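# pitulex-pose

Small Python tool that turns fiducial cube detections into gripper poses. I wrote it for the Sturville recordings, where each hand-held gripper carries a marker cube on the back and the head camera has to work out where both hands are. It's not fancy, but it does the job!

## What it does

- finds the cube faces in each image
- solves one pose per cube (left and right kept separate)
- smooths over short dropouts, up to 7 images by default
- writes a CSV you can feed straight to Plurnum

## Getting started

 pip install -e .
 pitulex-pose run session_dir --cubes 2

Check `cubes.yaml` first. I had the left and right IDs swapped for most of August and blamed the solver the whole time - sorry to anyone who pulled that version.

## Known grumbles

Glare on a face will kill a detection, and one visible face on its own can flip the pose. Passing `--min-faces 2` is safer but you'll lose more images. My test session has 1,104 images and I re-run the lot before every merge.

If you name your folders the Yoshida way (session, then take), the loader picks them up as is. 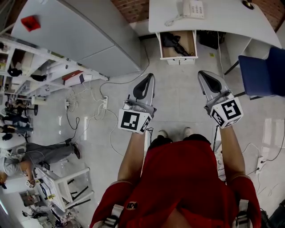 *Head view, both grippers pointed forward, a marker cube on the back of each.*

## To do

Colour-coded overlays, a proper progress bar, and dropping support for version 5 of the config format.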